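Table-setting robots draw a crowd at Lengyel open house

The Lengyel workshop on the Rison side of the river opened its doors to the public in August, and by the middle of the afternoon the line for the upstairs demonstration room ran all the way down to the bicycle racks. The front desk counted 139 visitors before closing, a very happy number for a place that had set out 59 folding chairs and hoped for the best.
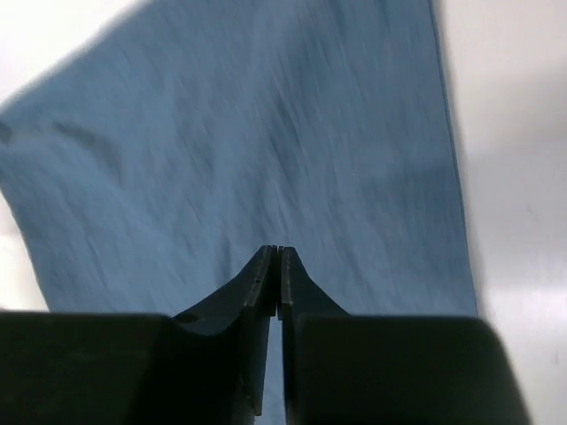 Cloth was the subject most people wanted to hear about, and the staff of the Adine project were glad to talk about it for as long as anyone cared to stand there. Fabric slides and bunches, they explained, and it hardly ever lies the same way twice, so a robot can't simply repeat the motion it used last time. Even a plain piece of blue cloth on a white surface has its soft creases and ripples, and the two dark fingertips above it have to meet the material in a sensible spot. Several grandparents in the room said they had the same trouble with fitted sheets!

The Adine team has been at this since last winter and would like to reach 1000 practice runs before the year is out. Napkins and place settings came first – partly, we were told, for the simple reason that everybody who walks in already knows what a set table ought to look like and is ready with an opinion.
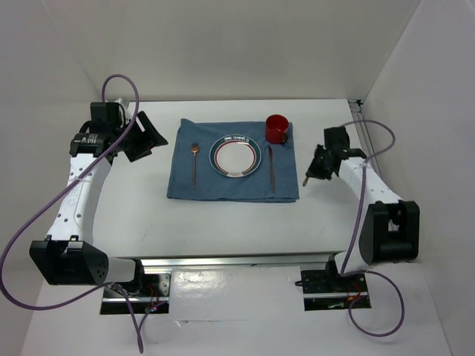
Children were invited to ask questions at the end of each session, and they had plenty. Would it ever do the dishes? Could it set a table for a birthday party? The answers were patient and kind, and one session ran so far over that the coffee downstairs had to be made all over again (the lemon bars, sadly, were long gone by then).

The workshop plans another open house once the new stairs are finished. Until then, school groups can arrange a visit through the Urkness library, where a sign-up sheet is kept at the main desk – mornings only, please, and no more than one class at a time.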